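Window seat

A window seat is a bench or padded seat placed directly beneath a window, usually with its back or one of its sides to the sill. It may be built into the wall as part of the structure of a house, or it may be a movable piece of furniture, such as a small sofa or daybed, pushed up against the wall. The term covers both kinds in everyday use, although builders and furniture dealers tend to keep it for the built-in type.

Construction

Built-in window seats are commonly made as a wooden box with a flat top. The top may be fixed, or hinged so that the inside can be used for bedding, games or out-of-season clothing. Where a radiator or heating vent stands under the window, the front of the box is slotted or fitted with a grille to let warm air into the room. A seat of this kind takes its width from the window or from the recess around it, and the cushion normally has to be cut to order.

Movable window seats are chosen to fit the space. The most important measurement is the height of the backrest. If it is taller than the sill, it blocks part of the glass and may keep an inward-opening window from being used. If it stands just under the sill, the top of the backrest forms a second ledge. Firms that sell seating for small apartments, among them Pranden and Morin, list the backrest height separately for this reason.

Cushions

The seat cushion is usually a single long pad of foam, sometimes with a layer of fiber wadding around it to soften the edges. Firm foam is preferred where the seat is used for sitting, and softer foam where it is also used for naps. Loose back cushions are common on built-in seats, while sofas and daybeds generally have a padded back of their own.

Covers are made of cotton, linen blends, wool or synthetic cloth. Strong sunlight fades most dyes over time, and the part of the cushion nearest the glass is the first to change. Stripes are a traditional choice, especially thin colored stripes on a cream or white ground. They are normally run from front to back, which makes the joins between panels easy to hide. A cover closed with a zipper along the rear edge can be taken off for washing. Fixed covers are cleaned with a vacuum brush and a damp cloth.

The backrest is often covered in a different fabric from the seat. Dark gray and brown are common, as they show less wear where people lean.

Use as a surface

In many homes the window seat is used for putting things down as much as for sitting. It is flat, it is at a convenient height, and it is often close to a desk or bed. Drinks containers, paper goods, toys and mail collect on the cushion. The ledge along the top of the backrest attracts smaller items and, in recent years, electronic equipment.

Daylight from the window has made the seat a popular place for video calls and for filming at home. A power strip, chargers, a phone holder and a ring light may be kept there permanently, with their cables lying along the backrest.
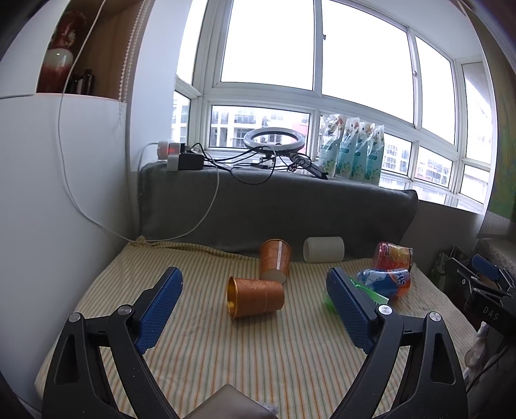 Clearing and care

Clearing a window seat normally begins with drinks containers. Bottles and cans are taken off first and kept upright while they are carried, and cups are collected together for the sink or the cupboard. Light items that roll are picked up next, before they slip into the gap between the cushion and the backrest. This gap gathers crumbs, coins and pens and is cleaned with the narrow nozzle of a vacuum cleaner.

Cables on the backrest are best unplugged before they are sorted. They can then be coiled one at a time and held with a strap or a strip of hook-and-loop tape. Power strips should not be pushed down behind the cushion or covered with cloth, where heat can build up, and they should be kept away from open drinks and from windows that let in rain.

Foam cushions keep their shape longer if they are turned every few months. In cold climates, water may form on the inside of the glass and run onto the sill, and a seat that touches the wall should be pulled out from time to time so that the back can dry.

The Bevach survey

In March 2022 the furniture journal Bevach published a household survey by Carter Lemieux on the use of seating under windows. Of the 300 homes approached, 297 returned the form. Lemieux found that the seats were cleared more often in December than in any other month, which he put down to visitors and holiday decorations. The survey was later used by the maker Wosano in planning a daybed with a raised rail along the back.

See also

Bay window
Daybed
Inglenook
Settle
Upholstery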